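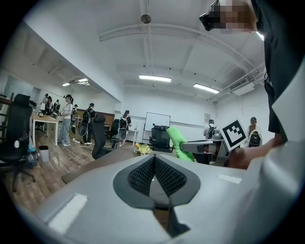 How much light does a shared office need? Less than most tenants install, and placed with more care.

When Deligiannis took over the long white room on the second floor in Bilcombe, the lease listed 1,528 square feet and said little else. The ceiling was left open when the old tiles came down in May, and the firm decided to keep it that way. White paint went over everything up there, beams included.

Rectangular fluorescent panels light the room. The whiteboard stands at the far end, where people can gather without blocking anyone's desk. It is on a stand, so it can move when a team wants the end wall.

Cooling took longer to settle. The wall unit sits high, near the ceiling, with its pipes running along the wall. Boxing them in was priced and turned down. Kernavari, the contractor, finished the work in 18 days, including 2 lost to a late paint delivery.

Staff asked for one change after moving in: more outlets near the whiteboard. Those are on order. The floor below, leased by Stestness, still has its dropped ceiling and is nearly a foot and a half lower.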